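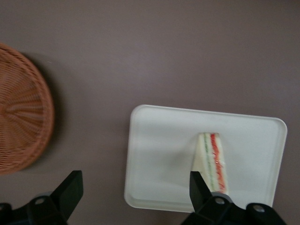
I've been carrying the Dresanar 4 as my only phone since June, and I'm finally ready to put it up on the shop page with my own notes instead of the maker's blurb. It's a plain Android handset with an unlockable bootloader, and I sell it because I like it. The big draw is battery life (I get 53 hours between charges if I leave the brightness alone). It also charges wirelessly, so it can sit on the table next to a sandwich on a white tray and top itself up while you eat, which is how I do most of my charging these days!

Search the store... Go

Now, the software. Out of the box you get the Imholm launcher, and I'd give it a week before you swap it for something else. The app drawer scrolls sideways, which drove me nuts at first, but there's a switch for it under Home Settings - Layout. The quick settings panel is clean, the notification shade doesn't nag, and I found only two preinstalled apps I didn't want. Both came off with a long press.

I ship every unit with the stock software and the bootloader locked. If you want it unlocked, do it yourself before you set anything up, because unlocking wipes the phone. The steps are in the paper booklet, page 4, and the wording there is better than anything I could write. Banking apps can get fussy afterward, so check yours first.
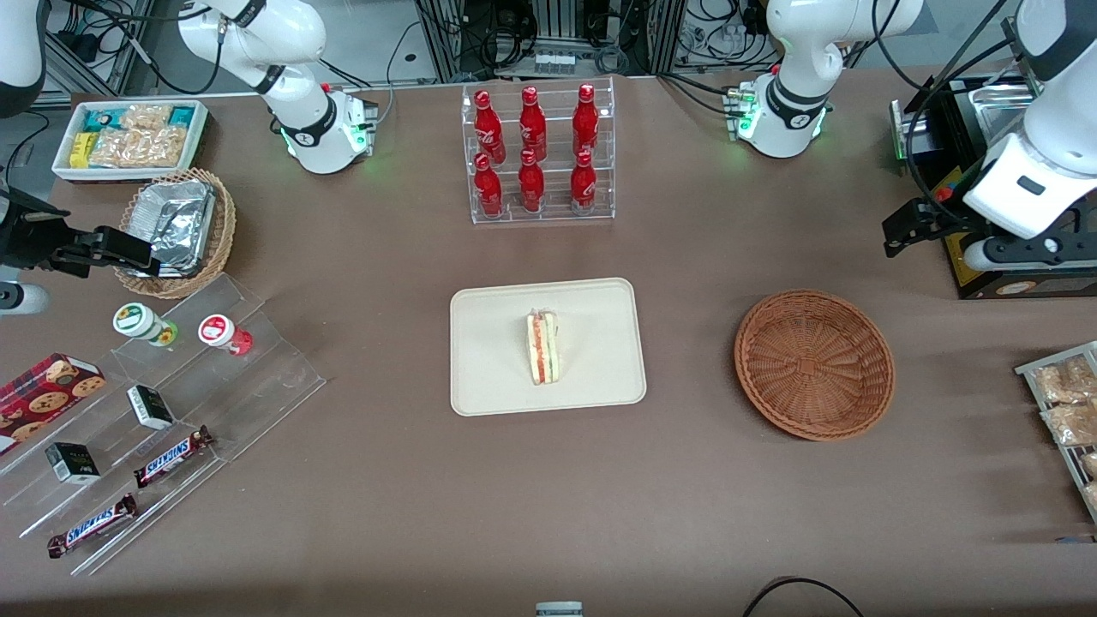

Gráinne Heffernan wrote in to say the fingerprint reader on hers was slow until she deleted her prints and added them again with the case on. I tried the same thing on mine and yep, much quicker. She also wishes the volume keys were lower down, and I'm with her on that one.

The camera is fine in daylight and grainy at night. I wouldn't buy this phone for the camera. Call quality is great though, and the speaker is loud enough that I've stopped using the Zivwood one I keep in the kitchen.

Price is $248 with the charging pad, and the case is extra. Colors are black or a dark green that looks nearly black indoors - pick the green anyway, it's lovely in the sun. Returns are fine as long as the bootloader is still locked and the booklet is in the box.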